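Chapter 3

Frame Rate, Resolution and the Console Generation

Learning goals

After reading this chapter, students should be able to define frame rate and resolution, describe how the two compete for the same hardware, and judge a published claim about a game's visual performance.

A new console is usually sold on the strength of its pictures. The player sees sharper edges, longer views and better lighting. The development team sees a fixed amount of processing time that must be divided among many tasks. The choices made in that division shape how a game looks and how it responds to the controller.

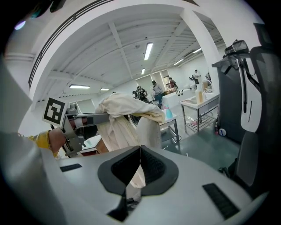
Evie Holroyd

3.1 The Frame Budget

A game draws its world as a series of still frames. At 30 frames per second, the console has a little over 33 milliseconds to finish each one. At 60 frames per second, it has half that time. Everything the game does must fit within this limit, including movement, collision, sound and the drawing of the picture itself. The limit is called the frame budget.

Consider Dramgate, a racing game used in several chapters of this book. Its opening track, Sanditby, places up to 266 separate objects in view at the harbor turn. The first version of the track ran smoothly on the straight sections and slowed at the turn, where the budget was exceeded. The studio, Clover Hollis, had 2 choices: lower the resolution at that point, or remove detail from distant buildings. It chose the second, and the harbor kept its sharp foreground.
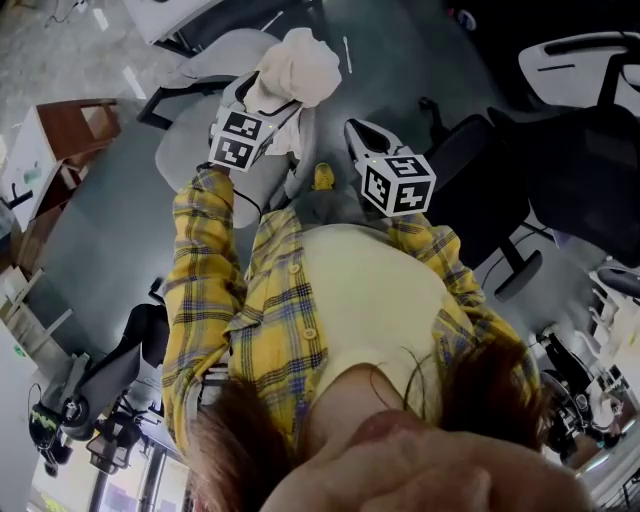
A different team might have made the opposite choice. In a slow exploration game, players may accept a lower frame rate in return for richer surroundings. In a racing game, a late frame can make the steering feel heavy, and players tend to notice the delay even when they cannot name its cause.

3.2 Reading Performance Claims

Publishers often state a single figure for resolution or frame rate. Such a figure may describe a target, an average or a maximum. Students should ask which of these is meant, and whether it applies to the whole game or to selected parts. A game that averages 60 frames per second may still fall well below that rate in crowded moments.

Key terms: frame rate, resolution, frame budget, target, average.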